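Progress report no. 2: pick-and-pack build, January
To: Selamawit Gashaw, Restetti small projects fund
Copy: Hina Marwat

Hi Selamawit,

Hina says my last report read like a parts list with a greeting on top, so I'm going to try harder this time. The short version is that the hand grippers work, the recording is going well, and the arm is behind. The long version follows, with money at the end.

When I last wrote I had one gripper that closed properly and one that closed when it felt like it. The trouble was the pivots. I'd tightened them down so hard that the fingers dragged, and then I loosened them so much that the tips crossed over each other like bad scissors. I ended up reprinting both finger arms with a slightly deeper seat for the big screws, and now they swing freely and meet where they should. I also swapped the finger pads. The smooth ones I started with were hopeless on anything shiny, and the textured blue ones grab much better. They do pick up lint like crazy (I wipe them down before every session), but I can live with that.

The sorting task is the same one we agreed on: small household things and toys, a shallow black tray, and a cardboard box to put them in. I'm still doing all of this at home, on the low work surface with the white cover. I did think about moving it over to the Sandhu workshop, where there's a proper bench, but then I'd only be able to record when somebody could let me in, and so much of this is just putting in an hour after dinner.
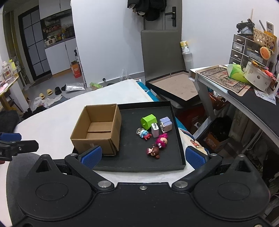 So far I have 747 recorded runs. I went back through all of them over two long evenings and threw out the ones where I fumbled the start or forgot to reset the tray, and that count is what's left after the cull. The target in the proposal was 762, so I'm nearly there, and I'd like to keep going past it while I have the rhythm! The slow part is resetting. Picking things up takes no time at all, and then you sit there tipping the box out and spreading everything around again so the layout isn't the same twice.

Some things are much harder than I expected. Little figures with rounded heads roll away the second a finger touches them off center. Power adapters are easy if you take them by the sides and horrible if you go for the prongs. Box flaps are my real enemy. If the box isn't opened all the way, a flap catches the wrist of the gripper and the whole box comes up with it, and I've lost plenty of runs to that.

Now the arm. The Desard kit arrived with a shoulder bracket that didn't match the base plate, and it took three rounds of email to get the right one sent. It came last Thursday. The base is bolted down now and the first two joints move, but I haven't mounted a gripper on it and I don't want to promise a date until I have. My guess is that the cable routing will eat a weekend. Hina has offered to help with the wiring, and I've said yes before she can change her mind.

On the software side I'm still using Plinomix to line up the two hands in time. It drifts a little on long recordings, so I've been keeping each one short and that seems to take care of it. I'd like to fix it properly at some point, but it isn't holding anything up.

Money: I've spent some $200 since the last report, mostly on filament, screws and a second set of pads. The replacement bracket was free. Receipts are in the shared folder, including the one I owed you from before — sorry about that.

Next up for me is finishing the recordings, getting a gripper onto the arm, and trying one very slow pick with nothing breakable anywhere near it. I do have a question for you as well. Would Restetti be okay with me moving what's left of the travel line into parts? I'd like a spare motor on the shelf before I start running the arm for real, and I'm not going anywhere this winter. If you need a form for that, send it over and I'll fill it in this week.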